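Grarulton Framing and Small Woodwork Group
Minutes of the April meeting

Present: Gil-soo Chae (chair), Diren, Han, Kinance workshop representative, and members as signed in the book. The meeting opened at 7.15 pm.

1. Apologies and previous minutes

Apologies were noted in the book. The minutes of the last meeting were agreed with one change: under item 4, "glass" should read "glazing", as the group also uses acrylic sheet.

2. Matters arising

The door code has been changed and key holders have it. The leaking tap in the passage has been reported to the landlord again. The dust extractor bags came, in the wrong size, and have gone back.

Han asked whether the old mitre saw had been sold. It has not. It will be offered to members first and then advertised.

3. Money

The balance at the end of the month was £3,151. Of this, £2,074 is set aside for the frames order for the library and the health centre and may not be used for anything else. Rent is paid up to the end of the quarter. Kinance has agreed to hold its price for timber until the summer, on condition that we collect.

Diren asked that receipts for small items such as tape, pins and sandpaper be handed in within the month. Two members are still owed money from the winter. They will be paid this week.

4. Work surfaces

There was a long discussion on this item. The complaint from the last two meetings was that finished work was being marked by grit and dried glue left on the benches. The white board is now the agreed surface for handling clean wood and assembled frames. Cutting, gluing and staining are to be done elsewhere.

The chair went through the points agreed so far. The board is to be wiped before and after use. Nothing sharp is to be dragged across it. Blocks and offcuts are to be lifted clear and set down, as sliding them leaves marks both on the board and on the wood.
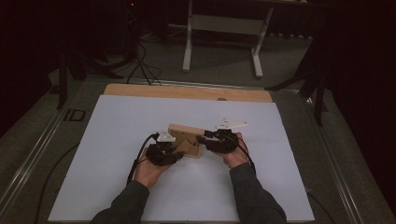
Han said that lifting was fine for a block but would be slow for long mouldings, and asked whether those could be slid if a cloth was put down first. After some talk this was agreed, provided the cloth is clean and is shaken out outside.

It was also asked whether the board should be fixed down. Views were divided. Diren was in favour, as a board that shifts is a nuisance when you are squaring up a corner. The chair preferred to leave it loose so that it can be turned over when the top is worn. It was agreed to leave it as it is and look at the matter again in the autumn.

Agreed: the rules for the white board to be typed on one sheet and put up by the light switch. Action: Diren.

5. Wood blocks and offcuts

The offcuts bin is full again. Blocks long enough to be used as spacers or clamping pads are to be kept, and the rest go for kindling. Members wanting kindling should bring their own bag. Blocks with grooves or old saw lines on one face can still be used as pads as long as the clean face goes against the work.

Han offered to sort the bin before the next meeting. The offer was accepted with thanks.

6. Library and health centre order

The order is for 15 square frames in pale wood, unstained, with a thin plain profile. The library will put in its own prints, so the backs have to be easy to open and close.

The chair reported on the backs. Cardboard backing is acceptable to both customers. The backing must sit down inside the border and must not stand proud of it, or the frame will not hang flat. Black turn tabs will be used to hold it, as they can be moved with a thumb and do not need a tool. Hangers are to be black metal, to match the tabs.

Kinance pointed out that the hanger should be tested with a weight before any frame leaves the workshop. A member who had made frames for a school said that theirs had been sent out untested and several came back. It was agreed that every frame will be hung overnight on the test nail.

The following was agreed for checking:

Lay the frame face down on the clean white surface.
See that each tab turns freely and reaches over the backing.
See that the hanger is secure.
Run a finger round the border for splinters.
Turn the frame over and look at the corners.
Initial the job card.
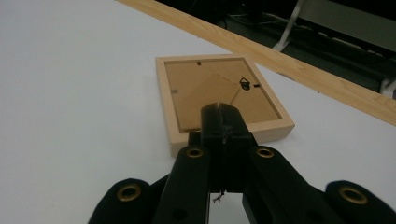
This page was last changed in April. Changes: item 6, checking list added; item 3, figures corrected.

There was a question about which way up the frames should be stacked. They are to be stacked in pairs, back to back, with card between them so that the hangers do not scratch the wood. The stack is not to go on the floor. The shelf by the window has been cleared for this.

Diren asked who would deliver. Gil-soo Chae has a car large enough for the library frames and will take those. The health centre will collect its own and has been asked to ring first.

7. Tidying at the end of a session

The chair said that the last people out had been left with most of the clearing up. From now on each person clears the part of the bench they have used before putting on their coat. Clamps go back on the rail by size. Glue bottles are to be closed and stood upright. The broom lives behind the door and has been found in the yard twice.

A rota was suggested and voted on. The vote was against — members would prefer to try the new rule for a few months first.

8. Any other business

A beginners' evening was proposed for the summer, with one small frame to be made by each person. There was general support. Han will find out what Kinance would charge for cut lengths. Numbers would have to be limited by bench space.

The first aid box needs plasters and eyewash. Action: Gil-soo Chae.

A grey jumper has been left on the hook since February. If it is not claimed by the next meeting it will go to the charity shop.

9. Next meeting

Same place, 7.15 pm, in the second week of next month. Items for the agenda to Diren in writing, please.

The meeting closed at 8.50 pm.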